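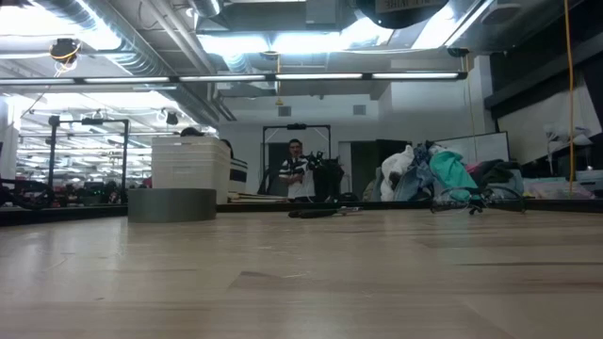
Page last changed: March, by Hélène

Thibodeau Bench Top

Hi, I'm Hélène Beaulieu and I look after the bench tops here at Nostbridge. The Thibodeau is the one I get the most mail about, so I've tried to put all of it on one page (it keeps growing, sorry!).

It's a light butcher-block top, sold on its own, no legs. You get pale tan boards with brown grain and the odd darker streak running through, and every top comes out different. I like the streaks. If you don't, put a note on your order and Faisal will go through the stack for the plainest one he can find. He can't promise you a perfectly even one, though.

The finish is a clear coat with a bit of shine to it, so ceiling lights do show up as soft whitish patches. A few people have asked for something flatter. We can send it bare for the same money and you can oil it yourself, but then please oil it before you put anything greasy on it!

About scratches: yes, it's wood, it'll get them. A small pale one rubs out with fine paper and a dab of oil, and I leave most of mine alone. What I'd watch out for is tape. Duct tape pressed down and left over a summer takes some of the finish with it when it comes up, and I learned that on my own bench at home. Keep the roll on the bench by all means, just don't tape your drawings to it.

I get asked what size to buy, and my answer is to lay out what you use on the floor first. A roll of tape, pliers, a utility knife, your glasses and a coil of cable don't sound like much, and then you want room for the job as well.

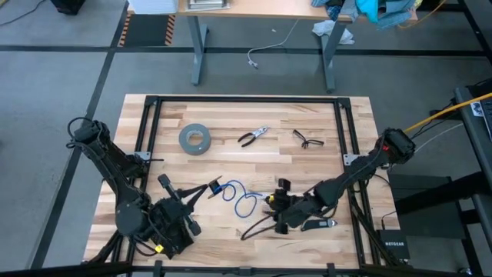
The details

Price: $129 for the top, bare or coated
Load: up to 900 pounds, spread out, on a proper frame
Lead time: 16 days for the coated one, bare ones go out sooner
Warranty: 2 years against splitting and cupping
Screws: not included, ask for the Hudar pack if you'd like them matched

Putting it on a frame

Any flat, square frame will do. Drill your pilot holes from underneath and put a piece of tape on the bit so you don't come through the top (I've done it, it's a horrible feeling). Leave the screws a little loose in slotted holes so the wood can move with the seasons. If you're using our Drodden brackets, the slots are already cut.

Get a second person for the lift. The corners are what get dinged, usually in a doorway.

Looking after it

Wipe it with a damp cloth, then a dry one. Solder and hot glue want a mat underneath. For cutting with a knife I'd use a board, though Herman in our workshop cuts straight on his and says it's fine.

Questions about sizes or returns go to Solange Fehr at the order desk, and anything about the wood itself comes to me.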